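Keeping a Small Online Store's Product Feed Clean

March — by Maritza Ccori
Last updated: March

A product feed is a flat file that tells comparison sites and marketplaces what you sell. Most errors in it come from the catalog behind it. The tips below assume a store with a catalog small enough to open in a spreadsheet. Ours had 1083 rows when these notes were first written.

Export before you edit

Pull a full export and save it under a name that includes the time of day. Work on a copy. If your store software offers both CSV and tab-delimited output, choose tab-delimited. Commas in product descriptions break more imports than any other character.

Open the file through the import dialog of your spreadsheet program and set the barcode and SKU columns to text. A double click will strip leading zeros and turn long barcodes into scientific notation. Once the file is saved in that state the digits are gone.

Fix identifiers first

Sort by SKU and look for duplicates. Two listings with the same SKU will overwrite each other on the next import, and the one lower in the file usually wins. Trailing spaces hide duplicates, so run a trim on the column before sorting.

Do not reuse the SKU of a discontinued item. Marketplaces hold old reviews and return records against it for a long time.

Titles

Put the product type and the attribute that separates it from its neighbors in the first part of the title. Size and color go at the end, in the same order for every item. Leave out "sale," "new" and shipping claims. Several channels reject them, and they go stale.

Keep one spelling per unit. We found "in", "in." and "inch" in the same category, which split one filter value into 3.

Prices and stock

The price in the feed has to match the price on the landing page at the moment the page is checked. If you change prices in the morning and the feed is fetched at night, you will have a mismatch all day. Schedule the fetch for 30 minutes after the price update finishes.

For stock, hold back a small buffer on anything sold through more than one channel. We use 5 units for fast sellers and none for items made to order. Set anything with an unconfirmed count to out of stock until it is checked.

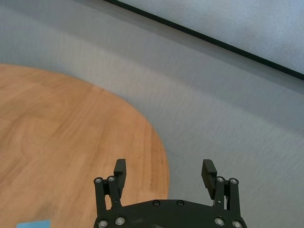 Maritza Ccori
Catalog and feed editor, Ernton

Testing an import

Never test with the full file. Cut it down to a few rows that include one item with variants, one with an accented character in the title and one on sale. Import those, then check each on the live page and in the channel preview. Encoding faults show up as stray symbols in the accented title — save as UTF-8 and try again.

After a full import, wait 72 hours before judging the disapproval count. Some channels review images separately from text, and early totals run low.

Keep the rejected-rows report with the export that produced it. Arnulfo Rivadeneyra added a column for the fix applied to each row, and it has been the most useful part of the archive.

Corrections: use the contact form | © Ernton | Back to top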